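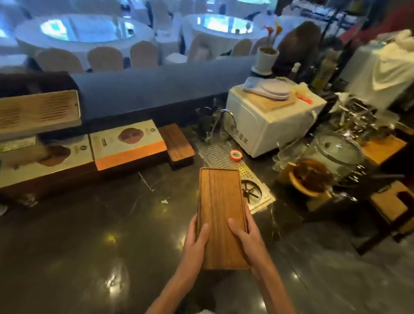
Wooden tray held over the tea counter, drain grate and faucet behind.

Kuneo software group - minutes, March meeting
Start 9:30 a.m. Perception, planning and tooling were represented. Controls joined by phone from the Sauerland office and dropped off before item 5.

1. Minutes of the February meeting
Accepted with one correction. Under item 4, "grasp planner" should read "grasp scorer."

2. Perception
The tea counter set now has 559 labeled clips. Of these, 168 were sent back for a second pass on the tray outline. Most of the trouble is the countertop. It is dark and glossy, and the overhead lights show up in it as bright yellowish spots. The segmenter takes some of these spots for small objects and sometimes joins one to the rim of the tray.

Two fixes were discussed. The first is to mask highlights before segmentation. The second is to leave the input alone and reject any object that doesn't hold its position on the counter when the viewpoint moves. Perception prefers the second, as masking also removed parts of clear drinking glasses in last month's test. Agreed to try the second on the returned clips only.

Clear glass in general remains poor. The large lidded jar is found, the stacked glasses are usually merged into one object. Nothing new to report on the dark tinted glassware.

The stainless drain grate is being labeled as part of the counter by some labelers and as a separate object by others. Decision: separate object, with its own class. The round fitting at the near end goes with the grate. Small things resting on the grate, such as the roll of red-and-white tape, get their own label. The labeling guide will be updated.

3. Hand tracking
Both-hand grips on the tray still lose the fingers that go under the rim. The tracker guesses them and reports the guess with the same confidence as a visible finger. Planning asked for a per-finger visibility flag. Perception can supply this but the message format has to change, which touches the Inum logger as well. See item 5.

Left and right hands were swapped in 17 clips. Cause found: the mirror step in augmentation was being run on validation data. Fixed in the main branch.

4. Planning
Planning time for a two-handed tray move is 750 ms with the full counter model loaded. The target hasn't been met. Most of the time goes to collision checks against the faucet, which is modeled as a fine mesh. A chain of capsules along the gooseneck should be enough. Planning will make the change and measure again.

Question from controls: should the tray be kept level during the whole move, or only when something is on it? No agreement. For now the level constraint stays on for every move - it costs little and avoids a second mode.

5. Tooling
Nesetti, the replay viewer, now opens clips without loading the depth stream. The timeline still jumps when a clip has dropped frames. Low priority, left open.

The message format change from item 3 will go in as a new version. The Inum logger will write both versions until the April meeting, then the old one is removed. Controls had left the call by this point and will be asked to confirm in writing.

6. Actions
Perception - run the position check on the returned clips, report the miss rate.
Perception - draft the visibility flag.
Labeling - update the guide for the grate and fitting.
Planning - capsule model for the faucet, new timing.
Tooling - dual-version writing in Inum.
Controls - confirm the format change.

7. Other business
The request for a second labeling workstation was carried over to April.

Meeting closed 10:50 a.m.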